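How I oil a wooden worktop (and keep it looking decent)

I put this off for two years, which was silly, as the whole job takes an evening and most of that is waiting about. My worktop had gone grey by the sink and had a nice collection of mug rings. If yours is the same, don't panic!

You'll need a tin of food-safe oil, a sanding block, some 100 grit paper and something finer to finish, plus a pile of old cotton rags. I cut up a duvet cover. My neighbour Tadeusz swears by kitchen roll but I find it leaves bits.

Clear everything off and wipe the wood down with a barely damp cloth. Leave it overnight. Then sand with the grain, long even strokes, leaning a bit harder on the stained patches (but don't dig in at one spot or you'll end up with a dip). Swap to the finer paper and go over the lot again. Hoover up the dust, then wipe it with a dry rag.

Now the good bit. Pour out a small puddle of oil and spread it as thin as you can -- thinner than that, probably. Leave it for about 20 minutes and rub off whatever hasn't soaked in. If you skip the rubbing you get a sticky film that picks up every crumb in the house. I know this from my first go, which I had to sand off again.

Let it dry, then do another coat. I did 4 in the end, with the last one in the morning before work. The end grain drinks far more than the top, so keep going back to it, and do the underside near the dishwasher if you can get your arm in.

Oily rags can heat up and catch fire if you scrunch them up in the bin. Lay them flat outside to dry first, please.

After that I just top it up when water stops beading, usually every April and again before winter.

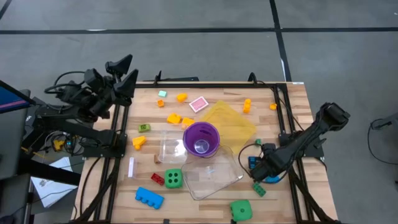

Filed under: Wood and worktops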